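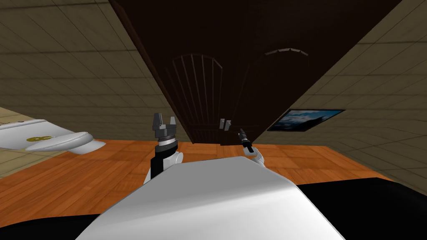 Skistville's footballers are three points clear at the top with two matches left, and the club has already put tickets on sale for a title party. Supporters might want to hang on to their money for a bit.

The lead looks healthy enough on paper. Rothe, in second, need to win both of their remaining games and hope Skistville slip up. But Rothe also have the better goal difference, so a single defeat for the leaders could be all it takes. One of the two fixtures left is away at Tedine, where Skistville haven't won in the league since the ground was rebuilt.

The club says it is "fully focused on the job in hand". It said much the same last spring, shortly before losing at home to a side that had already gone down.

Form is the bigger worry. Skistville have scored once in their past three matches, and that was a penalty. The midfield has looked tired since January, the bench is thin, and the new signings brought in to fix it have spent more time in the treatment room than on the pitch. Supporters were told then that the squad was deep enough to cope. It doesn't look that way now.

Tedine have little to play for, which some at Skistville seem to think will help. Perhaps. They had little to play for when they beat Rothe last month as well, and they did it in front of 600 people on a pitch that was mostly sand.

The last game, at home to Steno, has been moved to a 3pm kick-off to match Rothe's. Skistville expect a crowd of 2,000, well up on their usual gate, and have asked the league for permission to open the old terrace behind the far goal. No decision has been given, although the tickets for that end are being advertised anyway.

Steno need a point to be sure of staying up, so they are unlikely to turn up and wave the champions through.

Refunds for the party will be offered if the title goes elsewhere, less a booking fee.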